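Shoe Last

A shoe last is the foot-shaped form a shoe gets built around. I've been keeping this page for the Hollis craft encyclopedia since March, and I still get mail from people who thought "last" meant the final step! The word comes from an old one for footprint or track, and it has nothing to do with finishing.

Lasts were carved from wood for centuries, mostly maple or beech, and plenty of bespoke makers still like them that way. Factories moved over to plastic because it doesn't swell or shrink with the weather. You'll find cast aluminum ones too, mainly where heat is part of the job.
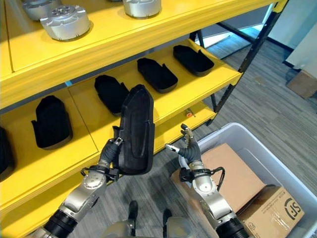
A last isn't a copy of a foot, and this is the bit I love. The toe is longer than any real toe, the top edge is sharper, and the heel is tucked in so the finished shoe grips. Heel height is built in as well – you can't take a flat last and stick a two-inch heel under it. I tried once and the shoe rocked like a boat.

Old lasts were often "straights," meaning left and right were the same. My favorite pattern book, the Giltalgate one, lists 7 widths for a single men's length, and I've only ever met 2 of them in a shop.
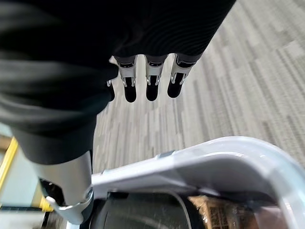

Getting the last out of a tight shoe used to be a fight, so makers came up with hinged ones that fold in the middle (the Plalum hinge is the one I learned on) and older "scoop block" ones with a wedge that lifts off the top. Boots nearly always need one or the other.
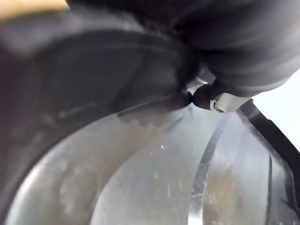

Abimbola Fashola wrote in to say that scoop blocks are still easier on a stiff leather lining, and that a hinge can crease it at the instep if you rush. Fair point, and I've added it to the hinge section.

See also: Cordwainer, Insole, Welt

Last edited November 11, 2024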